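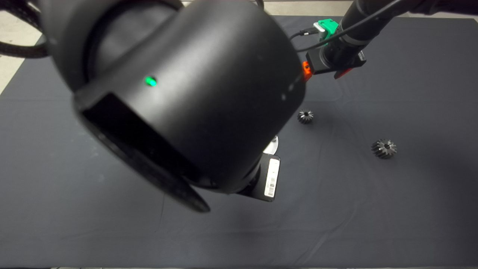

Part 2: Setting up your Cikia moodboard

Okay, you've got the app installed and you've picked a username. Now for the fun part! I'm going to walk you through making your first color board the way I do mine, which is a little different from the official way (sorry, Cikia, I skip the quiz every time).

Before you start, pull out one thing you already own and love. A scarf, a teacup, a throw pillow, whatever. Mine was a mustard cardigan I've worn to death. You'll be matching everything to that.

1. Tap New Board and give it a name. Please don't call it "Ideas." I had 19 boards called some version of "Ideas" before my friend Consuelo Cabrera sat me down and made me rename every last one.

2. Set the board type to Mixed. The Home type hides clothing and the Wardrobe type hides furniture, and I want my curtains and my skirts on the same page, thank you very much.

3. Take a picture of your one loved thing near a window. Turn the overhead lights off first. Yellow bulbs make every blue look like a sad green.

4. Tap the picture, then Pull Colors. You'll get four swatches. Press and hold any swatch you don't like and drag it to the trash.

Note: If all of your swatches come back beige, the app is reading your wall. Crop in tighter and pull again.
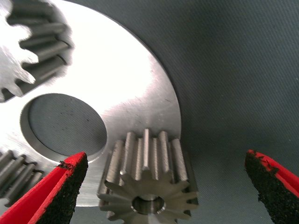
5. Pick your lead color and tap the little star on it. Everything else gets sorted by how well it goes with this one, so take your time. I went back and forth between the mustard and a dusty plum for an entire evening and I regret nothing.

6. Add your supporting pieces. Start small! I do a fabric, a paint chip and one piece of clothing, then I close the app and go make dinner. If I still like it after I've eaten, I keep going.

7. Turn on Warm/Cool View (it's under the three dots, and it took me until November to find it). Warm pieces slide to the left and cool ones to the right. If one side is bare, that's fine, it just tells you which way you lean.

Caution: Don't hit Tidy Board unless you mean it. It moves everything into rows and there's no undo. I lost a gorgeous messy plum-and-mustard layout this way and I'm still grumpy.
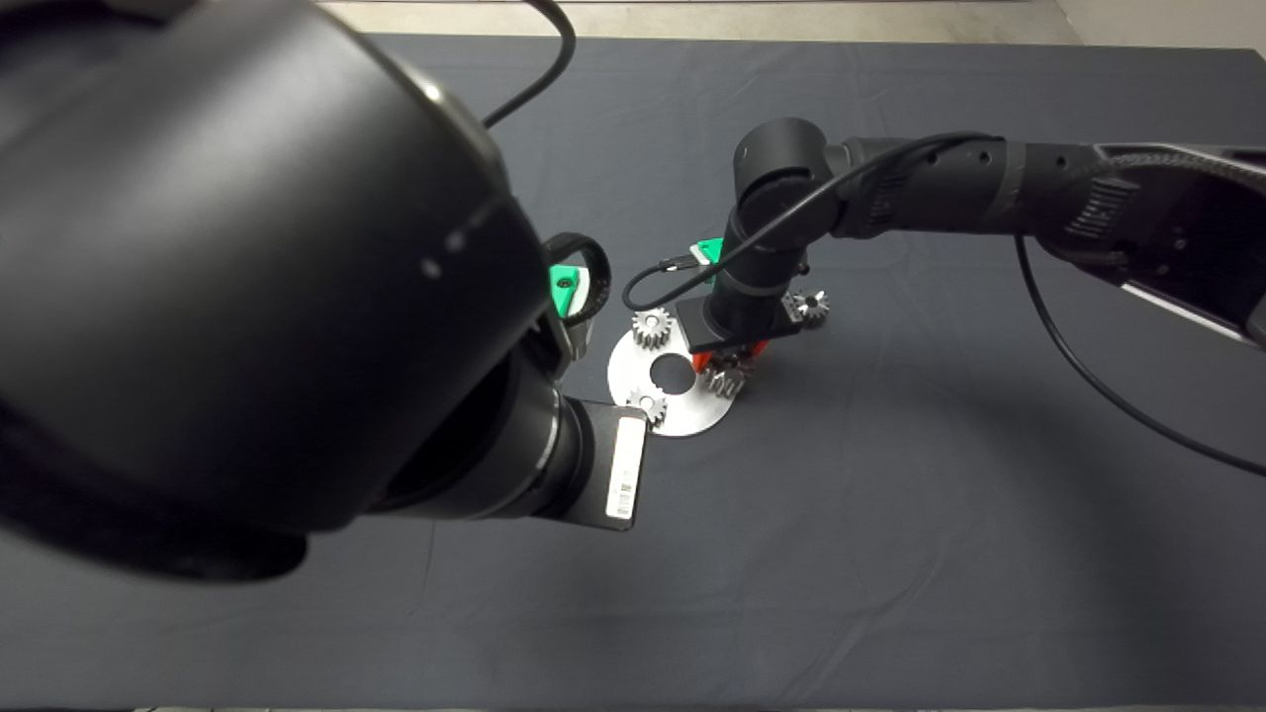
8. Save a copy before you share. Go to Board, then Duplicate, and share the copy. Anybody with the link can drag things, and my sister-in-law drags things.

9. To print, choose Letter size and Matte. The glossy setting makes reds come out almost orange on my Skudix printer. Yours may be nicer than mine.

A few things people have asked me since Part 1:

The free plan holds 41 pieces per board. When you run out, make a second board and use Link Boards to connect the two. They'll share the same starred color.

Yes, you can bring in pictures from the Merano fabric shop page. Save the swatch to your phone first, then add it like any other photo. Pasting the link only gets you their logo.

Thilini Karunaratne wrote to ask if the lead color can be changed later. It can! Hold the star, drag it to the new swatch, and wait a bit while everything gets sorted again. Big boards are slow.

Part 3 covers pattern mixing, stripes with florals mostly, and I'll put up my plum board so you can copy the bits you like.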